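Home | Issues | Authors | Submit | Contact

4.2 Length of stay in small guest houses

The survey was carried out in Balleck and in the neighbouring village of Alten during April, when the pilgrim season is not yet full and the owners have time to talk. We received 1099 answers from guests, of which 1000 were complete enough to be used. Most guests came by night bus and left again after two nights, although the temple route described in Section 3 needs at least four days if it is walked without hurry.

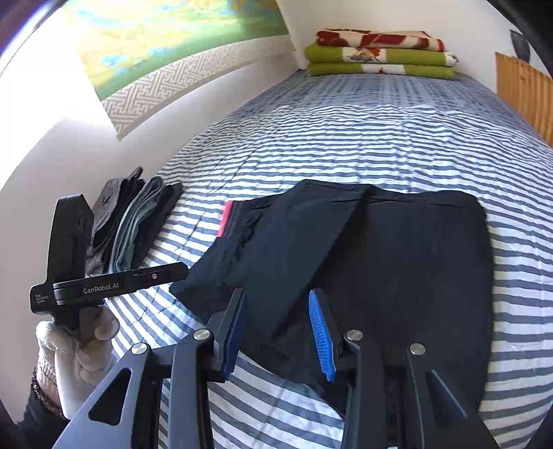
Figure 2. Guest room, Balleck.

When we asked for the reason of the early departure, the guests spoke less about price than we had expected. They spoke about transport. The last bus to the railway station leaves in the early afternoon, and a visitor who misses it must pay for one more night or share a taxi. Several guests had therefore planned the whole visit around this bus — also those who told us they came for rest.

The owners see the matter in a different way. In their opinion the booking site Utside, which lists nearly all rooms in the valley, shows the two-night offer first and so teaches the guest what is normal. Arnardóttir found a similar effect in fishing villages, but her sample was small and contained no religious travel. We cannot separate the two causes with our data.
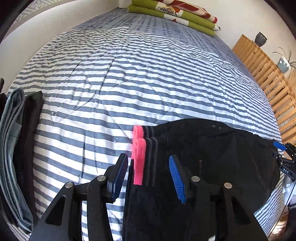 A further point is the evening meal. Houses which serve it kept their guests longer than houses which do not, and this difference stayed when we compared only rooms of the same price. Some 100 guests wrote in the free field that they would have stayed longer if they had known about the meal before arrival.

Comments

Brijesh Rajput: Was the bus timetable the same in both villages? In Alten I remember a later one.

Leonidas Theodorakopoulos: The later bus runs only in summer, so it was outside our period. We will add a note.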